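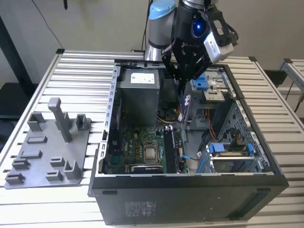
Tour ouverte, couchée sur le côté, panneau latéral retiré : l'alimentation et la carte mère sont tout de suite accessibles.

Le grand ménage de mars : la poussière là où on ne va jamais

Chaque année en mars, je sors les chiffons, la brosse souple et l'aspirateur, et je m'attaque à tout ce que j'ai évité pendant l'hiver. J'adore ça ! Vraiment, il y a un plaisir un peu enfantin à tirer un réfrigérateur du mur pour voir ce qu'il y a derrière (chez moi, cette fois : deux bouchons, une pince à linge et une quantité de moutons que je préfère garder pour moi). Voici mes habitudes, pièce par pièce, avec les corrections que vous m'avez envoyées depuis l'an dernier.

Le matériel

Trois chiffons en microfibre, un pinceau plat de peintre à poils souples, une vieille brosse à dents, un aspirateur avec l'embout étroit, du savon noir liquide, du vinaigre blanc à 8 %. Le pinceau plat est ma grande découverte. On le passe d'une main, on tient l'embout de l'aspirateur de l'autre, à quelques centimètres, et la poussière part directement dans le tuyau au lieu de retomber sur l'étagère du dessous.

Lavez les microfibres à 40 °C, sans adoucissant. L'adoucissant dépose un film et le chiffon ne retient plus rien.

Derrière et sous le réfrigérateur

Débranchez. Tirez l'appareil bien droit, en glissant un vieux tapis sous les pieds si le sol est fragile. Sur beaucoup de modèles, la grille noire à l'arrière est le condenseur : pinceau de haut en bas, aspirateur en dessous, et surtout pas d'eau. Passez ensuite la serpillière, laissez sécher, remettez en place avec un peu d'espace contre le mur. Pensez aussi au petit trou d'évacuation au fond du compartiment frais, qui se bouche avec des miettes. Un coton-tige suffit.

La hotte

Les filtres métalliques vont dans l'évier, recouverts d'eau très chaude avec deux cuillères à soupe de cristaux de soude. Gants obligatoires, fenêtre ouverte. Comptez une demi-heure, brossez, rincez longuement. Si vos filtres sont en aluminium, oubliez les cristaux, qui les noircissent : du liquide vaisselle et de la patience, ça marche très bien aussi. Les filtres à charbon, eux, se remplacent.

Leire Prieto m'a écrit pour me dire qu'elle passe les siens au lave-vaisselle, seuls, au programme intensif. J'ai essayé, c'est mieux que mon trempage ! Vérifiez quand même la notice.

L'ordinateur de bureau

On l'oublie sous le bureau, à ras du sol, et il avale tout : poils de chat, peluches du tapis, miettes. Éteignez-le, coupez l'interrupteur de l'alimentation s'il y en a un, débranchez tous les câbles (une photo de l'arrière avant, c'est bien pratique au moment de rebrancher). Couchez la tour sur une surface stable et retirez le panneau latéral. Touchez une partie métallique nue du boîtier avant de commencer, et recommencez de temps en temps.

Ensuite, bombe à air sec tenue bien droite, par petites pressions. Bloquez les pales des ventilateurs avec un doigt ou un bâtonnet en bois pour qu'elles ne s'emballent pas. Insistez sur le radiateur du processeur et sur les grilles d'aération. Pas d'aspirateur au contact des cartes, pas de chiffon humide, et on n'ouvre jamais le bloc d'alimentation, même débranché : on souffle de l'extérieur, à travers la grille, et c'est tout. Faites-le sur le balcon si vous pouvez, vous me remercierez.

Refermez, rebranchez, et surélevez la tour de quelques centimètres. La mienne est sur une petite planche à roulettes et je vois déjà la différence.

Les radiateurs

Chauffage éteint et radiateur froid. Posez un linge humide par terre, derrière et dessous, puis soufflez par le haut au sèche-cheveux, position froide. Tout tombe sur le linge. Pour les ailettes serrées, j'enfile une chaussette dépareillée sur une règle longue, tenue par un élastique. C'est moche et c'est formidable.

Les lames de store

Une pince de cuisine, deux bouts de microfibre enroulés autour des branches, deux élastiques : on pince la lame et on glisse. Une goutte de savon noir si c'est gras. Hugo Segura préfère enfiler un gant en coton et passer la main directement, lame par lame. Il a 46 lames à faire dans son salon, alors je lui fais confiance.

Les bouches de VMC

Elles se déclipsent presque toutes en tirant doucement. Eau tiède, liquide vaisselle, brosse à dents, séchage complet avant de remettre. Ne les échangez pas d'une pièce à l'autre, elles ne sont pas forcément réglées pareil ! Un bout de ruban de masquage au dos avec « cuisine » ou « bain » règle la question.

Les petits coins en vrac

Le dessus des portes. Les plinthes derrière le canapé (pinceau, encore lui). Le joint du lave-linge, à essuyer dans le pli. Le dessus des armoires : j'y pose du papier journal que je change chaque printemps. Les ampoules, éteintes et froides, au chiffon sec ; on gagne en lumière, surtout dans la salle de bains.

Pour la prochaine fois, je prépare une page sur les tiroirs de cuisine, avec l'astuce de Begoña Valcárcel pour les couvercles qui se baladent. Si vous avez la vôtre, écrivez-la dans les commentaires, je teste tout !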